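3.2 What ends up on the table

I'll admit I thought this would be the easy part of the study. Kerubo Shirima and I wanted to know how people group small household things when there's no cupboard or drawer telling them where stuff goes, so we figured we'd pick some objects, put them on a table, and be done by lunch. Then we spent most of May arguing over cups!

Our first shopping list came out of the Fesside household survey, which gave us 832 object names (a lot of them were just different words for "bowl"). We threw out anything sharp, anything breakable and anything that rolled, and that got us down to 100. Kerubo then went through those by hand and kept the ones she could imagine sitting on a real kitchen counter next to each other. I wanted more odd shapes, she wanted more ordinary ones, and she mostly won.

The layout we settled on is very plain. Containers and other bulky things go toward the back, side by side, and the middle is left for a flat white board where the sorting gets done (Figure 7). We like the board a lot. It gives the work a clear home, and it stands out so well against the dark tabletop that you never have to wonder whether something has been put on it or next to it.

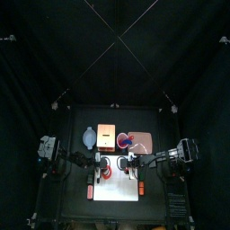 Figure 7. The tabletop layout, with the light blue bowl, wooden box, cup with utensils and pink tray behind the white board.

The cup is my favorite piece of the whole set. A blue utensil and a red one share it, and when we showed the layout to people they split right away over what the "object" was. Is it a cup that happens to have things in it, or is it a holder, so that the cup and the utensils count as one item? Tùng Mai, who coded the answers with us, ended up giving this its own category, and we come back to it in Section 5.

The tray raised a similar question. With something thin and curvy like a cable or string on it, some people read it as storage and others as a spot where things get dropped for a minute. The box was calmer. Most people called it a box and moved on, though the slot in the top got a few votes for "coin bank," and I can see why.

We kept the colors mixed on purpose. In an early version everything was white or gray, and people sorted by shape almost every time. Once the pinks and blues came in, color started pulling things together too, and the answers got a lot messier and a lot more fun to read.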